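In Defense of the Sock Basket

8 December 2020

I have been meaning to write this since March, when so many of us were suddenly at home with our drawers and closets and had to look at them properly for the first time in years. I cleaned out mine like everybody else. I folded my shirts the way the books tell you, standing up on their edges like file cards, and I was very pleased with myself for a good two weeks. And then I got to the stockings and the small soft things, and I want to say a kind word for leaving those in a basket.

My grandmother kept house in Gutville for over 40 years and she never, as far as I know, folded a sock. She had a plastic basket on top of the dresser, and into it went the socks, the nylons, the handkerchiefs and whatever little cloth had come off the line with them. When you needed something you went over and stirred around until you found it. As a child I thought this was slovenly (my mother certainly thought so, and said so). Now I think she had better things to do with her evenings, and she did them, mostly on the porch. 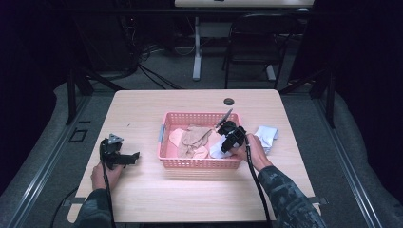 The trouble with small soft things is that they don't want to be folded. A shirt has shoulders and a towel has corners, but a nylon stocking has no opinion at all about its own shape, and the minute you let go of it, it slides back into whatever heap it came from. You can roll it, you can tie it in a knot, you can tuck it into itself like a dumpling. I have tried all three, and every one of them takes longer than simply reaching in for it the next morning.

I did go looking for a proper solution, I'll admit. There is a drawer divider from Kokholm with a little cell for every pair, and I stood in the store holding it for quite a while before I saw that it would cost me 338 kroner and every Sunday night of my life - my daughter lives over there, and I was visiting, and she was very patient about it. I put it back. We went and had coffee instead.

What I would ask of a basket is fairly modest. It should have holes in the sides, so the air gets through, and it should be shallow enough that nothing can go missing at the bottom until spring. It should be light enough to carry to the sofa under one arm. A nice color doesn't hurt, either.

By all means fold your sheets. I fold mine, and I like the look of them on the shelf. But if you have a basket of stockings and odd socks sitting out on a table somewhere in the house, and you have been feeling bad about it, I wish you would stop, and go put the kettle on.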